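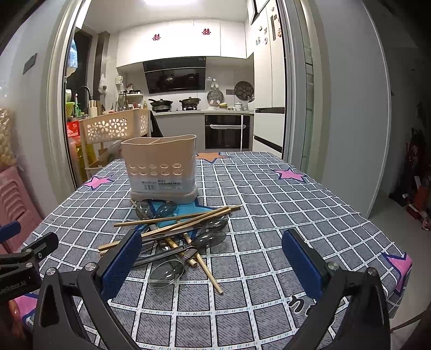
Wiebke Eichhorn wrote to me that step 2 made no sense unless you'd already loaded the voters' roll, and fair enough! I've shuffled things, so if you're setting up Restix for the Jernilow by-election, use this order:

1. Load the roll first. I do mine the night before (it's slow, so put the kettle on).
2. Add your polling places, then your booth staff. Twelve names per place is the most it'll take.
3. Set the enquiry desk password and write it on the officer's card.

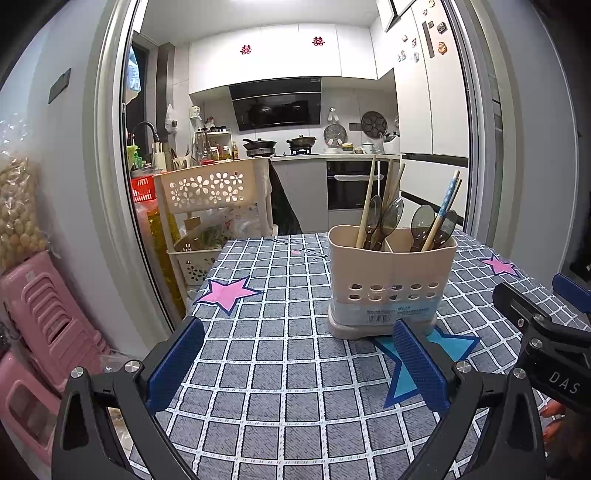
Fig. 2. Cutlery holder, label to the front.

4. Print a test page of the roll. You want 24 electors to a page; if you get 70, the font's gone tiny again and you'll need to reset it under Layout.

Caution: don't hit Close Roll until the last booth has phoned in. I can't reopen it for you.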